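Fliddale's left side, minutes and shape up to December

A follow-up to the post on corners. The comments moved off corners fairly quickly.

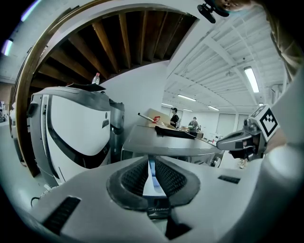 Berenice Olvera wrote under the last post that the goals Fliddale concede down the left are a fitness matter, that Assefa has been run into the ground at left back, and that any analysis of positioning which ignores his minutes is wasted effort. I said I would look at the minutes. The short version is that she has half a case.

Assefa has played 1,053 minutes in the league over twelve matches. He came off once, in the second match, with 27 minutes left, and has otherwise played every minute excluding stoppage time. Mersha, ahead of him on the wing, has 848. Nahom Mersha is usually taken off somewhere between the 65th and 80th minute, and the replacement has been one of three players depending on the score. So from the hour on, Assefa is often behind a fresh winger he has not played with much.

Fliddale have let in 17 league goals. I code a goal as "left" when the last pass or carry into the box comes from the outside third of the field on our left. Nine are left by that definition. One of those nine is a throw-in that could go either way, and I have kept it in because I kept a similar one in last season.

If fatigue were the main cause, I would expect the nine to bunch late. Five of them come after the 65th minute and four before. That is a slight lean, on a sample too small to support much. All four early ones come from the same pattern, which I will describe because it is the part I think can be fixed.

In possession Fliddale push Assefa up level with the midfield line and leave three back. The left center back is supposed to slide across to cover the channel. When the ball is lost on the right, he has time. When the ball is lost centrally, between the two midfielders, he does not, because he is also the one who steps out to meet the carrier. He cannot do both. The opposing right winger then receives behind Assefa with 30 yards of grass and runs at a back line which is facing its own goal.

Grelero did this twice at Trorkine. The first time it produced a corner. The second time it was 1-0. In both cases the midfield pair were side by side when the ball was lost, maybe ten yards apart, with neither one behind the other. A staggered pair would have had one player on the channel side already. The Grelero number 7 stayed wide and high for the whole first half and did very little defending, so it was clearly planned. Attendance was given as 1,079 and I would guess most of the home end could see it coming by the half hour.

The five later goals look different. In three of them the winger on the field is a substitute who has not tracked the overlapping full back, and Assefa is left with two players. He picks the inside one each time. That is the correct choice, and the cross comes in from the outside one. I do not see tired legs in those. I see a handover problem. Mersha tracks back poorly by reputation, but on the video he gets within five yards of his full back far more often than any of his replacements do.

The other two are where Berenice has a point. One is the late equalizer away from home, where Assefa starts goal side, loses a straight sprint over 20 yards and does not foul. The other is a second ball at the back post that he watches. In the early matches he wins both of those. I would not hang a theory on two clips, but they are consistent with what she says.

Crosses are a less noisy measure than goals, so I counted those too for the last three matches. Fliddale faced 29 open-play crosses from their left in that stretch. Seventeen came after the 65th minute. Over an even match you would expect roughly eight, so the late excess is real, although part of it is score effects. Fliddale were ahead in two of the three and sat deep.

What I would change, in order of how cheap it is:

Stagger the midfield pair whenever Assefa is forward, with the left-sided one deeper. It needs no new player and costs a little in the press.

Use one winger as the standard replacement for Mersha and let him train on that side with Assefa. Three different partners is too many.

Give Assefa a match off. The squad has no natural second left back, so this means moving the right back across, and he is right-footed and will come inside on every touch. Against a side that defends narrow I would accept that. Against Grelero in the return I would not.

A note on method, as two people asked. Minutes are from the league sheets, with substitutions taken at the listed minute. Crosses are my own count from the club's single-camera video — the far touchline is poor in the second half at Trorkine when the floodlights are on, so I may be one or two low there. Blocked crosses count. Cutbacks from inside the box do not.

The right side has eight goals against it and I have not coded those yet.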